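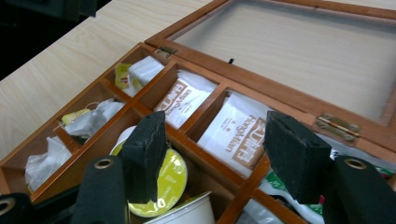 Drokus, the two-hand gripper kit started on a kitchen counter by Lamduan Panyasiri and finished in the Isent shared workshop, is out now – plans, parts list, the lot. Free to download, build it at home. The pads are the bit people ask about first: black, foam-covered, a bit fuzzy, one on each finger, so a wrapped tea bag or a paper packet can be nudged and pinched without tearing. A wooden tea box has been the practice ground all spring. Tight compartments, thin partitions, packets of every shape, and just enough room for two fingers to get down in there.

The kit is for people who want to teach a robot arm a small household job and don't have the arm yet, or don't have the money for one. You hold the grippers yourself. You do the job. The recordings go to the arm later, when there is one.

"I wanted something I could put together after dinner with a screwdriver and one borrowed drill," said Panyasiri. "First pair took me most of a winter. The second pair took a weekend. The third pair Tala built from my notes and told me which notes were wrong."

That was Tala Salameh, who has rewritten the build guide from front to back. It is now 103 pages, mostly short steps, and there is a seperate sheet for left-handed builders. She has also cut the parts count to 177 for the full pair, screws included. Earlier version had more, and two of the brackets did nothing.

Cost of parts for a pair comes to 200 dollars at the prices the workshop paid. Cables extra. Foam extra too if you can't find an offcut – ask at an upholstery shop, they usually have a bin. 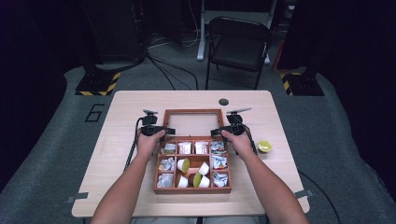 Page last changed: May 3, 2022

Both hands matter. Most home builds stop at one gripper and then the box slides away from you when you reach into it. With a pair you can steady and pick, or have both sets of jaws over the tray and decide as you go. The tray gets made awkward on purpose: small white cups, crumpled wrappers, a lime half in among them. Cups are easy when they stand up and a pain when they lie on their side. Wrappers are a pain always.

Some notes for builders, from Hauke Hellwig, who did the wiring:

Leave more cable than you think. One cable per gripper, run along the outside of the hand, then off the table and down to the floor. Short cables pull at the wrist and after an hour you feel it.

Tape whatever can shift. Gray tape along the front of the table is fine. Looks rough, holds.

Pale table, dark curtains at the sides. Cheap curtains. They made the footage a lot easier to sort.

Don't overtighten the finger bolts. Printed parts crack at the second layer, allways the same place. Print a spare set while the printer is warm.

The workshop group has recorded 4000 short runs with the kit so far, across tea boxes, cutlery trays and one very patient sewing basket. These will go up alongside the plans, under the name Murodora, in batches as they get checked. Checking is slow. Rungnapa Chuensuk is doing most of it in the evenings and would like help, no experience needed, just decent eyes and a chair.

"People think the building is the long part," said Chuensuk. "I've watched more tea bags go in and out of boxes than I want to say. But you start to see how somebody holds a thing, where they slow down. You want that in there."

What is not in this release: software for driving an arm. Kilian Gisler has an early version running on the Petchrat arm, his own home build, and it'll come when it's ready. No date. Please don't write asking for a date.

Open build nights for anyone who wants to make a pair at Isent run through the rest of May, every Thursday from six. Bring your printed parts if you have a printer, otherwise put your name on the list by the door and we'll run them for you at material cost. Soldering irons provided. Kids welcome with an adult. Bench space is first come – the two by the window go fast.

Plans and guide are free for home, school and club use. Shops wanting to sell finished pairs should talk to us before they start, terms are simple and we answer most mail the same week.

Press and loan requests: ask for Tala Salameh at the Isent workshop desk. One finished pair can be lent out for demos, two weeks at a time, return postage on you. Pictures may be used with credit to Isent workshop.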